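The Feltum Road House

Dale Gosselin got the key from the bank on a gray morning and drove the 15 miles out to Feltum Road with it lying on the passenger seat. It was his mother's house. She had been dead since August and he had put off going in.

The driveway had grown over on the side where she never parked. He pulled up behind her car and sat for a minute with the engine off. Then he went in through the kitchen, the way he always had.

It smelled of the oil furnace. Someone from the church had emptied the refrigerator and left the door propped open with a wooden spoon. He took the spoon out and shut the door, and then opened it again and put the spoon back, remembering the power was off.

He had brought boxes and a roll of trash bags. His plan was to do the kitchen and the front room before dark and leave the upstairs for his sister, who was flying in from Landry. She had asked for the sewing machine and the blue dishes. He didn't want anything in particular.

He started with the drawers. The first held silverware and the second held towels. The third was the one they had called the Oler drawer, after the Oler Dairy, whose calendars his mother had saved in it when he was a boy. The calendars were still there, under rubber bands, dead batteries and a church directory with half the names crossed out. She crossed people out when they died. She used a ruler.

He turned the pages until he found her own name. It hadn't been crossed out, of course. He looked around for a pen, found one in the same drawer, and stood holding it. Then he put the directory in the box of things to keep, with the pen.

By noon he had filled six bags. He carried them out to the garage and ate a sandwich standing next to her car. A neighbor's boy came up the drive on a bicycle and asked if he was selling the snow shovel.

"Do you need one?" Dale said.

"My dad does."

"Take it, then."

The boy laid the shovel across his handlebars and wobbled off toward Ovlow. Dale watched him as far as the mailbox.

In the afternoon he did the front room. He had thought it would be easier than the kitchen and it was harder. There were the chairs, and the lamp his father had rewired, and the shelf with her tapes. She had recorded 20 years of radio off the kitchen set, hymns mostly, and the farm report for reasons she had never given. He put one into his own truck's player later and heard a man reading the price of hogs, and behind him, a long way from the microphone, his mother running water and telling somebody to wipe their feet.

It could have been him. It could have been his sister. He ran it back twice and couldn't tell.

His phone buzzed while he was taping the last box. It was his daughter, who was in her second year at the college. She had sent a picture with no greeting.

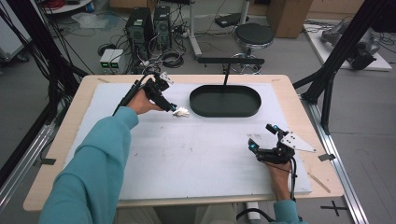

The picture she sent that afternoon.

He held the phone away from his face, then close. He recognized the teal sleeves before he made sense of the rest.

"What's the white thing?" he typed.

"Paper, maybe, Dad," she wrote back. "How's Grandma's?"

He looked at the boxes and the pale squares on the wallpaper where the photographs had hung.

"Getting there," he wrote. "Do you want the lamp?"

She took a while to answer. He carried two boxes out to the truck and came back in for the others. The light was going in the kitchen and he had to feel for the counter.

"The one Grandpa fixed?" she had written. "Yes. Don't let Aunt Carol take it."

He unplugged the lamp and wound the cord around the base. He belted it into the passenger seat, where the key had been, and went back to lock up. The key stuck a little. It always had. You had to lift the door by the knob and turn, and he lifted it and turned.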